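Povness Drip Rack, 2-Place
Reseller notes and ordering

We carry the Povness rack with one reservation up front: most people who ask about gravity filtering at home or in a small workshop don't need a rack at all. A jar, a paper filter and some patience will clear a batch of walnut ink or cold brew. If you filter once a month, keep your money.

It starts to make sense when you run batches back to back and get tired of holding things. Povness claims the rack "transforms your workflow." It holds two funnels over two jars. We tried it for most of May with iron gall ink, strained tea and a very muddy madder bath, and nothing was transformed, but we did get to answer the phone while the madder dripped.

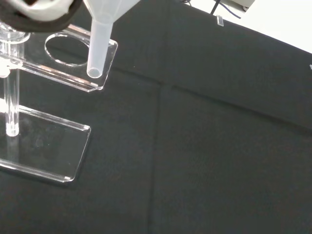
Capacity is where the brochure gets loose. Povness rates each place at 943 ml. That is brim full, and nobody sensible pours to the brim. Plan on less, and if your liquid stains, plan on a tray.

Filter papers are sold separately, in sleeves of 80. The Skirnevo papers cost more and the box promises "lab clarity." Side by side with the Voltau papers we could not tell the ink apart, wet or on the page. The Skirnevo did tear less when we folded it twice. Buy whichever is in stock.

Specs
Places: 2
Rated volume per place: 943 ml
Width: 288 mm
Papers: not included
Funnels: not included
Care: hand wash, lukewarm water, no alcohol

Take the alcohol warning seriously. Spirit-based inks and stains are out, and so is wiping down with rubbing alcohol. The manual puts this on the last page. We think it belongs on the front of the box.
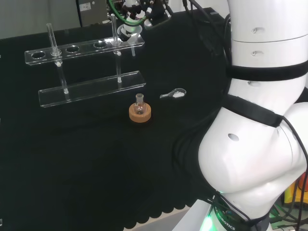
Makhubela makes a competing rack with a drip tray built in. It costs more, the tray is too shallow to catch a real spill, and it has to come off before you can change jars. We stopped stocking it after the second return. If you already own one and like it, there is no reason to switch.

Shipping and returns
Racks ship flat, with a hex key. Orders placed before 2 p.m. go out the same day. Unused racks can come back for a full refund. Stained ones can't, and we do check the corners.

Spare feet and screws are listed under Parts.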